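I've had the Mustik garment steamer from Plolley for a good while now, long enough to have an opinion that isn't just new-toy excitement. I bought it last November after my old iron (a Kudo, nine years old and leaking brown water onto everything) finally gave up, and I was fed up with dragging the board out for one top.

It heats up fast, the handle is comfy and the tank does two shirts before it wants filling. Cotton comes out nice, viscose even better – linen is hopeless, you'll still need an iron for that. The cord is too short for my bedroom, so I end up steaming half in the hallway!
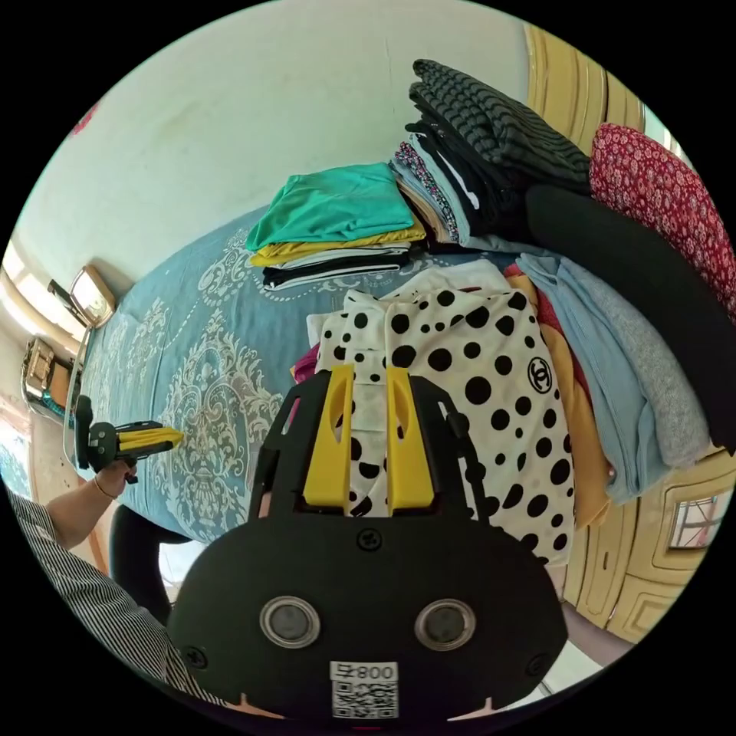
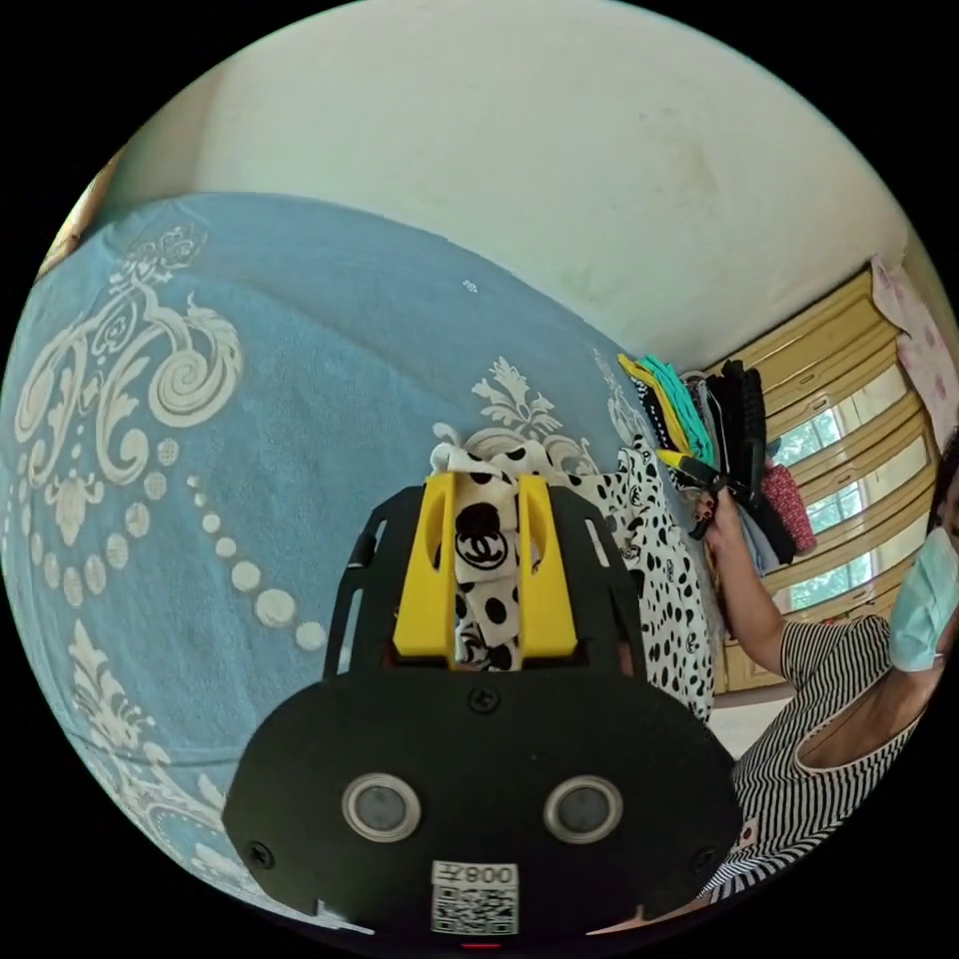
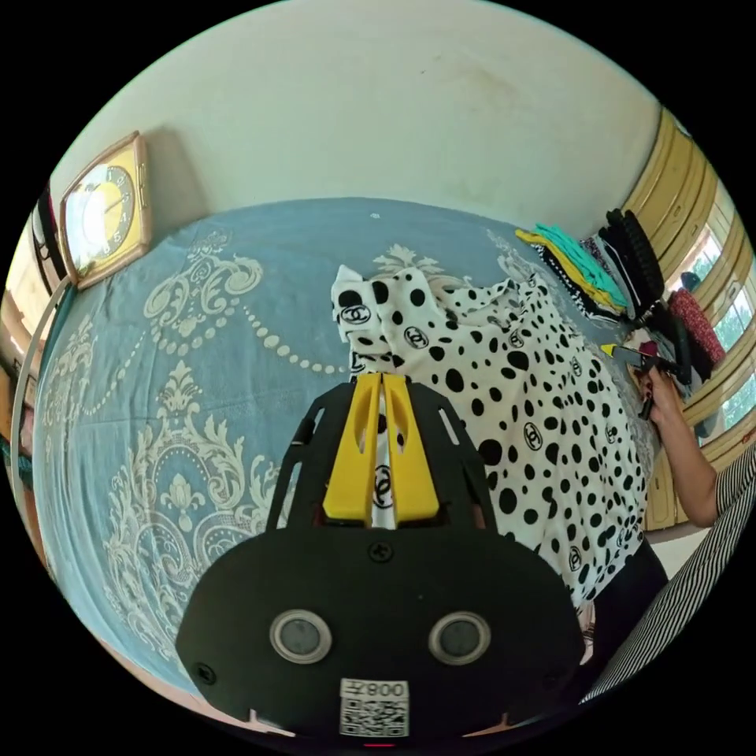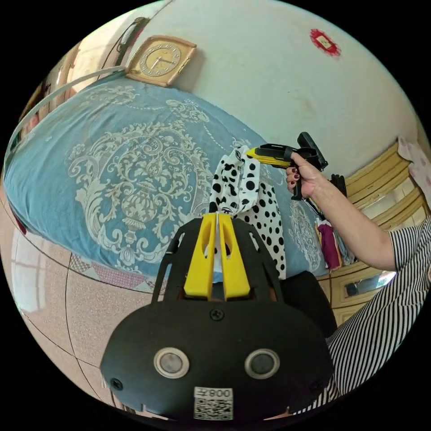
Spotty top in the first, spotty fabric in the third and fourth; big blue bedspread in the second.

My one real moan is the filler cap, which is tiny and needs a jug with a proper spout. I also had a dribble from the nozzle when I tipped it too far forward, and it left a mark on a silk scarf that took a wash to shift. The spare brush head is a nice touch, though mine has already lost a few bristles.

I got it from Wokurska for 32 pounds in the sale and I'd pay that again, but I wouldn't go much higher. If you mostly wear floaty blouses, go for it. If your wardrobe is all work shirts with stiff collars, keep the iron.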